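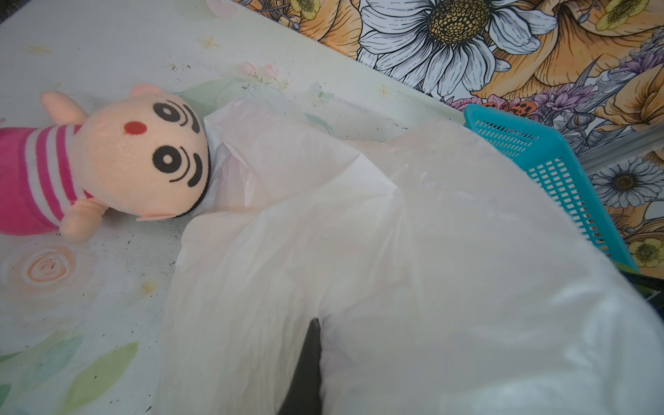 4.2 What backers say when the script is late

I went into this part of the study expecting a lot of anger. I'd spent a whole winter reading comment threads under crowdfunded film projects, and the loud ones stick in your head! So before I get to the coding, let me say what I had in front of me. There were 40 production updates from two campaigns, Vovach (a feature) and Clikudden (a long short, if that makes sense), and under them sat 2177 backer comments. I threw out duplicates, shipping questions and anything that was only a thumbs-up, which left 1493 comments to read properly. I read them all twice, once in March and once after I'd forgotten what I thought the first time.

Both campaigns posted through Workari, so the layout was the same and backers saw updates in the same order. That made my life easier. It also means I can't tell you much about people who follow a film by email and never log in, and I suspect there are plenty of them.

The first thing I sorted by was what kind of delay the update announced. A late script draft got a very different response from a late shoot. When Vovach said its second draft had slipped, most replies were friendly, and a good number of them were some version of "take your time." People seem to picture a writer alone at a desk and feel kindly toward that person. A slipped shoot, on the other hand, got questions about money almost at once (who's being paid while you wait, is the location deposit gone, that kind of thing).

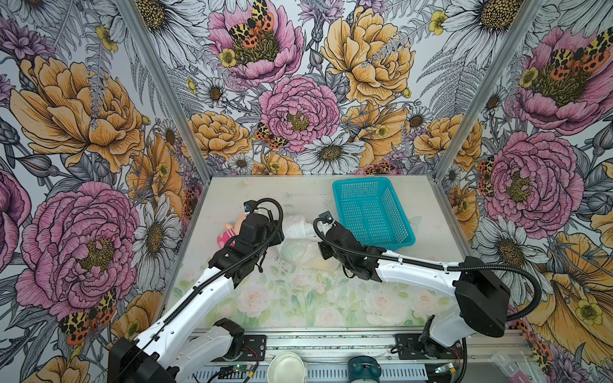 Figure 2. Two robot arms at a tabletop with a small pink toy and a crumpled plastic bag.

The second thing was how much the filmmaker explained. I'd guessed that longer updates would calm people down. They didn't, or at least I couldn't find it in these threads. The Clikudden team wrote one very long update about rewriting the final act, and the comments underneath argued with the rewrite itself, scene by scene, without anybody having read a page of it. The following month they posted a short note with a new date for the draft and hardly a word about why the old one had gone by. The replies were short too, and mostly cheerful.

I don't want to push this too far. Tone is hard to code, and I was the only coder. I did go back and recode 300 comments without looking at my earlier labels, and the ones I changed my mind on were nearly all jokes. Film backers joke a lot. "See you in the nursing home screening" could be a fond tease or a real complaint, and I ended up giving those their own label so I could stop fighting with them.
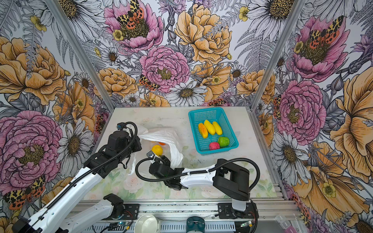
Figure 3. Floral wallpaper on three sides of the workcell, with peonies and spotted moths; a turquoise basket and white bag on the tabletop.

One pattern I hadn't planned for at all was the regulars. Each campaign had a small group of backers who answered other people's questions before the filmmakers got there. They'd quote an old update, or explain what a polish draft is and how it differs from a rewrite. In the Vovach threads these people did a huge share of the calming down, and when they went silent over the summer the threads got noticeably crankier. I nearly missed this, as my coding sheet had no column for who was replying to whom. I added one halfway through and had to start over on the Szczepańska updates, the run of Vovach posts named for the street where the writers had their office.

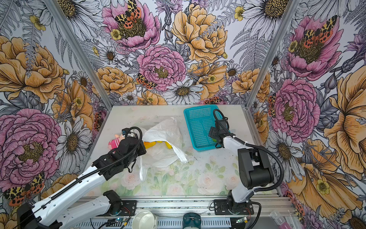

4.3 Dates, and what counts as a promise

Next I looked at the dates themselves. Some updates gave a firm day for a draft, some gave a season, and a few just said "soon." I'd lumped the last two together at first and that was a mistake. Backers treated a season as a real deadline and would come back on its last day to ask, very politely, where the script was. "Soon" drew fewer follow-ups but more of the nursing home jokes, and I coded those with the others.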